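28th June

Back on the two-armed beast at Mutevness, kitting parts. The job is to steer the arms by remote so that the thing can one day do it without me. A motor, a board, some wiring, all into the tray in the middle. My nephew packs his own lunch with less supervision.

Azlan Tambunan had first go and left the seat set for a giraffe. 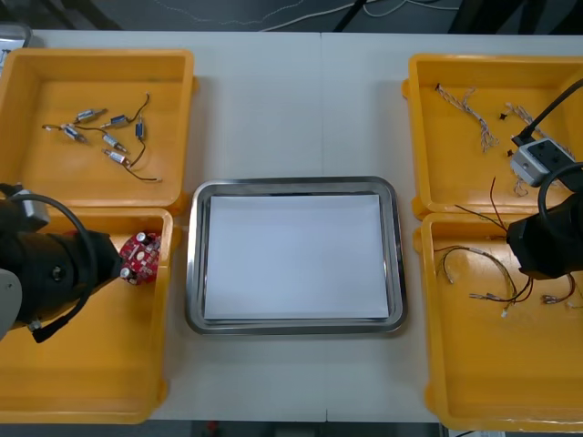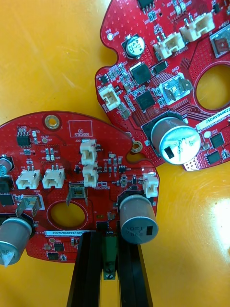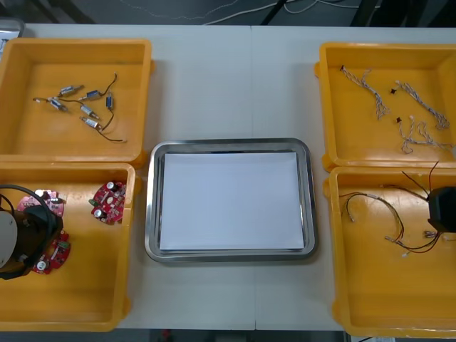
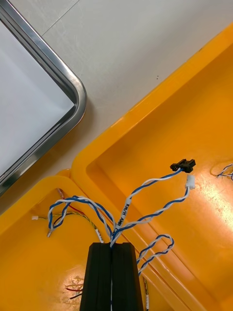

Yellow bins all day. I shut my eyes on the bus and they were still there.

What went into my head, if not the robot's

The boards are fine. They're stiff, they have edges, and they stay the shape they were when you last looked. The wiring is another matter. You close the fingers on one harness and its relations come too, and then you have to decide, with the recorder running, whether to shake it like a wet sock. I shook it. Amin (the software, named after somebody's cat) will now learn that shaking is good manners.

Azlan says go slower, 3 clean runs beat 100 scruffy ones. He says this while eating crisps.

Trimlow want to see it in November. I've asked for a cushion before then, and for the left hand control to be looked at, as it drifts when I sneeze.

Shoulders like concrete. Made tea at home and caught myself reaching for the mug at robot speed. Must ring Mum. Bins out, the ordinary sort.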